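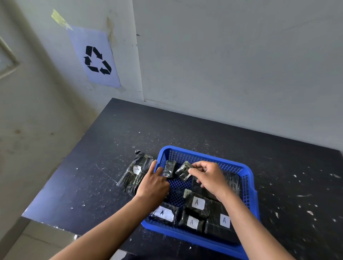

Thursday, 22nd February

Paste tests for the label work, continued. Toàn asked me to write more of the reasons and less of only the results, so I will try.

The question is still why the wheat paste from the Lindsay recipe lifts at the corners after some days on the heavy paper. Yasmine thinks we cook it too short. I thought the flour was too old, but I opened a new bag on Monday and the corners lift the same, so I take that back.

Today I made 2 batches. Batch A is the recipe as written: flour and cold water stirred smooth, then into the hot water, five minutes on low heat. Batch B is the same but I left it on the heat until it turned glassy and the spoon left a clean track. I did not write down the time for B, sorry. I was stirring with one hand and the clock in that room is behind the door. Next time I use the timer on the phone.

Both went through the sieve while warm. B needed a lot more pushing. There was a skin on A when I came back from lunch and I took it off with a knife. If somebody wants to keep A overnight, please put the plastic directly on the surface and not over the bowl.

Strips: six for each batch, on the 200 gram paper, grain going the long way. I brushed from the middle to the outside, laid them down, rubbed through blotting paper with the bone folder, and put them under the boards. Three of each have the corners brushed a second time. I marked these with a pencil dot on the back.

What I noticed on the brush: A is easier, it spreads like thin yogurt. B pulls. It wants to drag the paper, and on the second strip I made a small crease which I could not rub out. That strip stays in the test but do not judge the colour there. Maybe B should be thinned a little with cold water after cooking, this is how Flora does it for book cloth and she has no lifting at all. I should ask her how much, she never measures.

Archie came by with the sample of ready-made paste from Prudley. It smells of cloves, quite strong. I put it on one spare strip only, to see if it stains. He would like to know before the order in April, and I told him he will know when it is dry.

One other thing, the small brush is losing hair again. I picked hairs out of three strips. I washed it and hung it with the hair down, but I think it is finished. Gillespie, if you order from Zuleo this month, please the flat one with the wide handle — not the round one, we have too many round.

To do:
Look at the strips tomorrow morning, before the heating has been on long.
Bend test on the dotted ones first.
Cook B again with the time written down.
Ask Flora about the water.
Scrape the pot. I left it soaking in the sink, with a note on it.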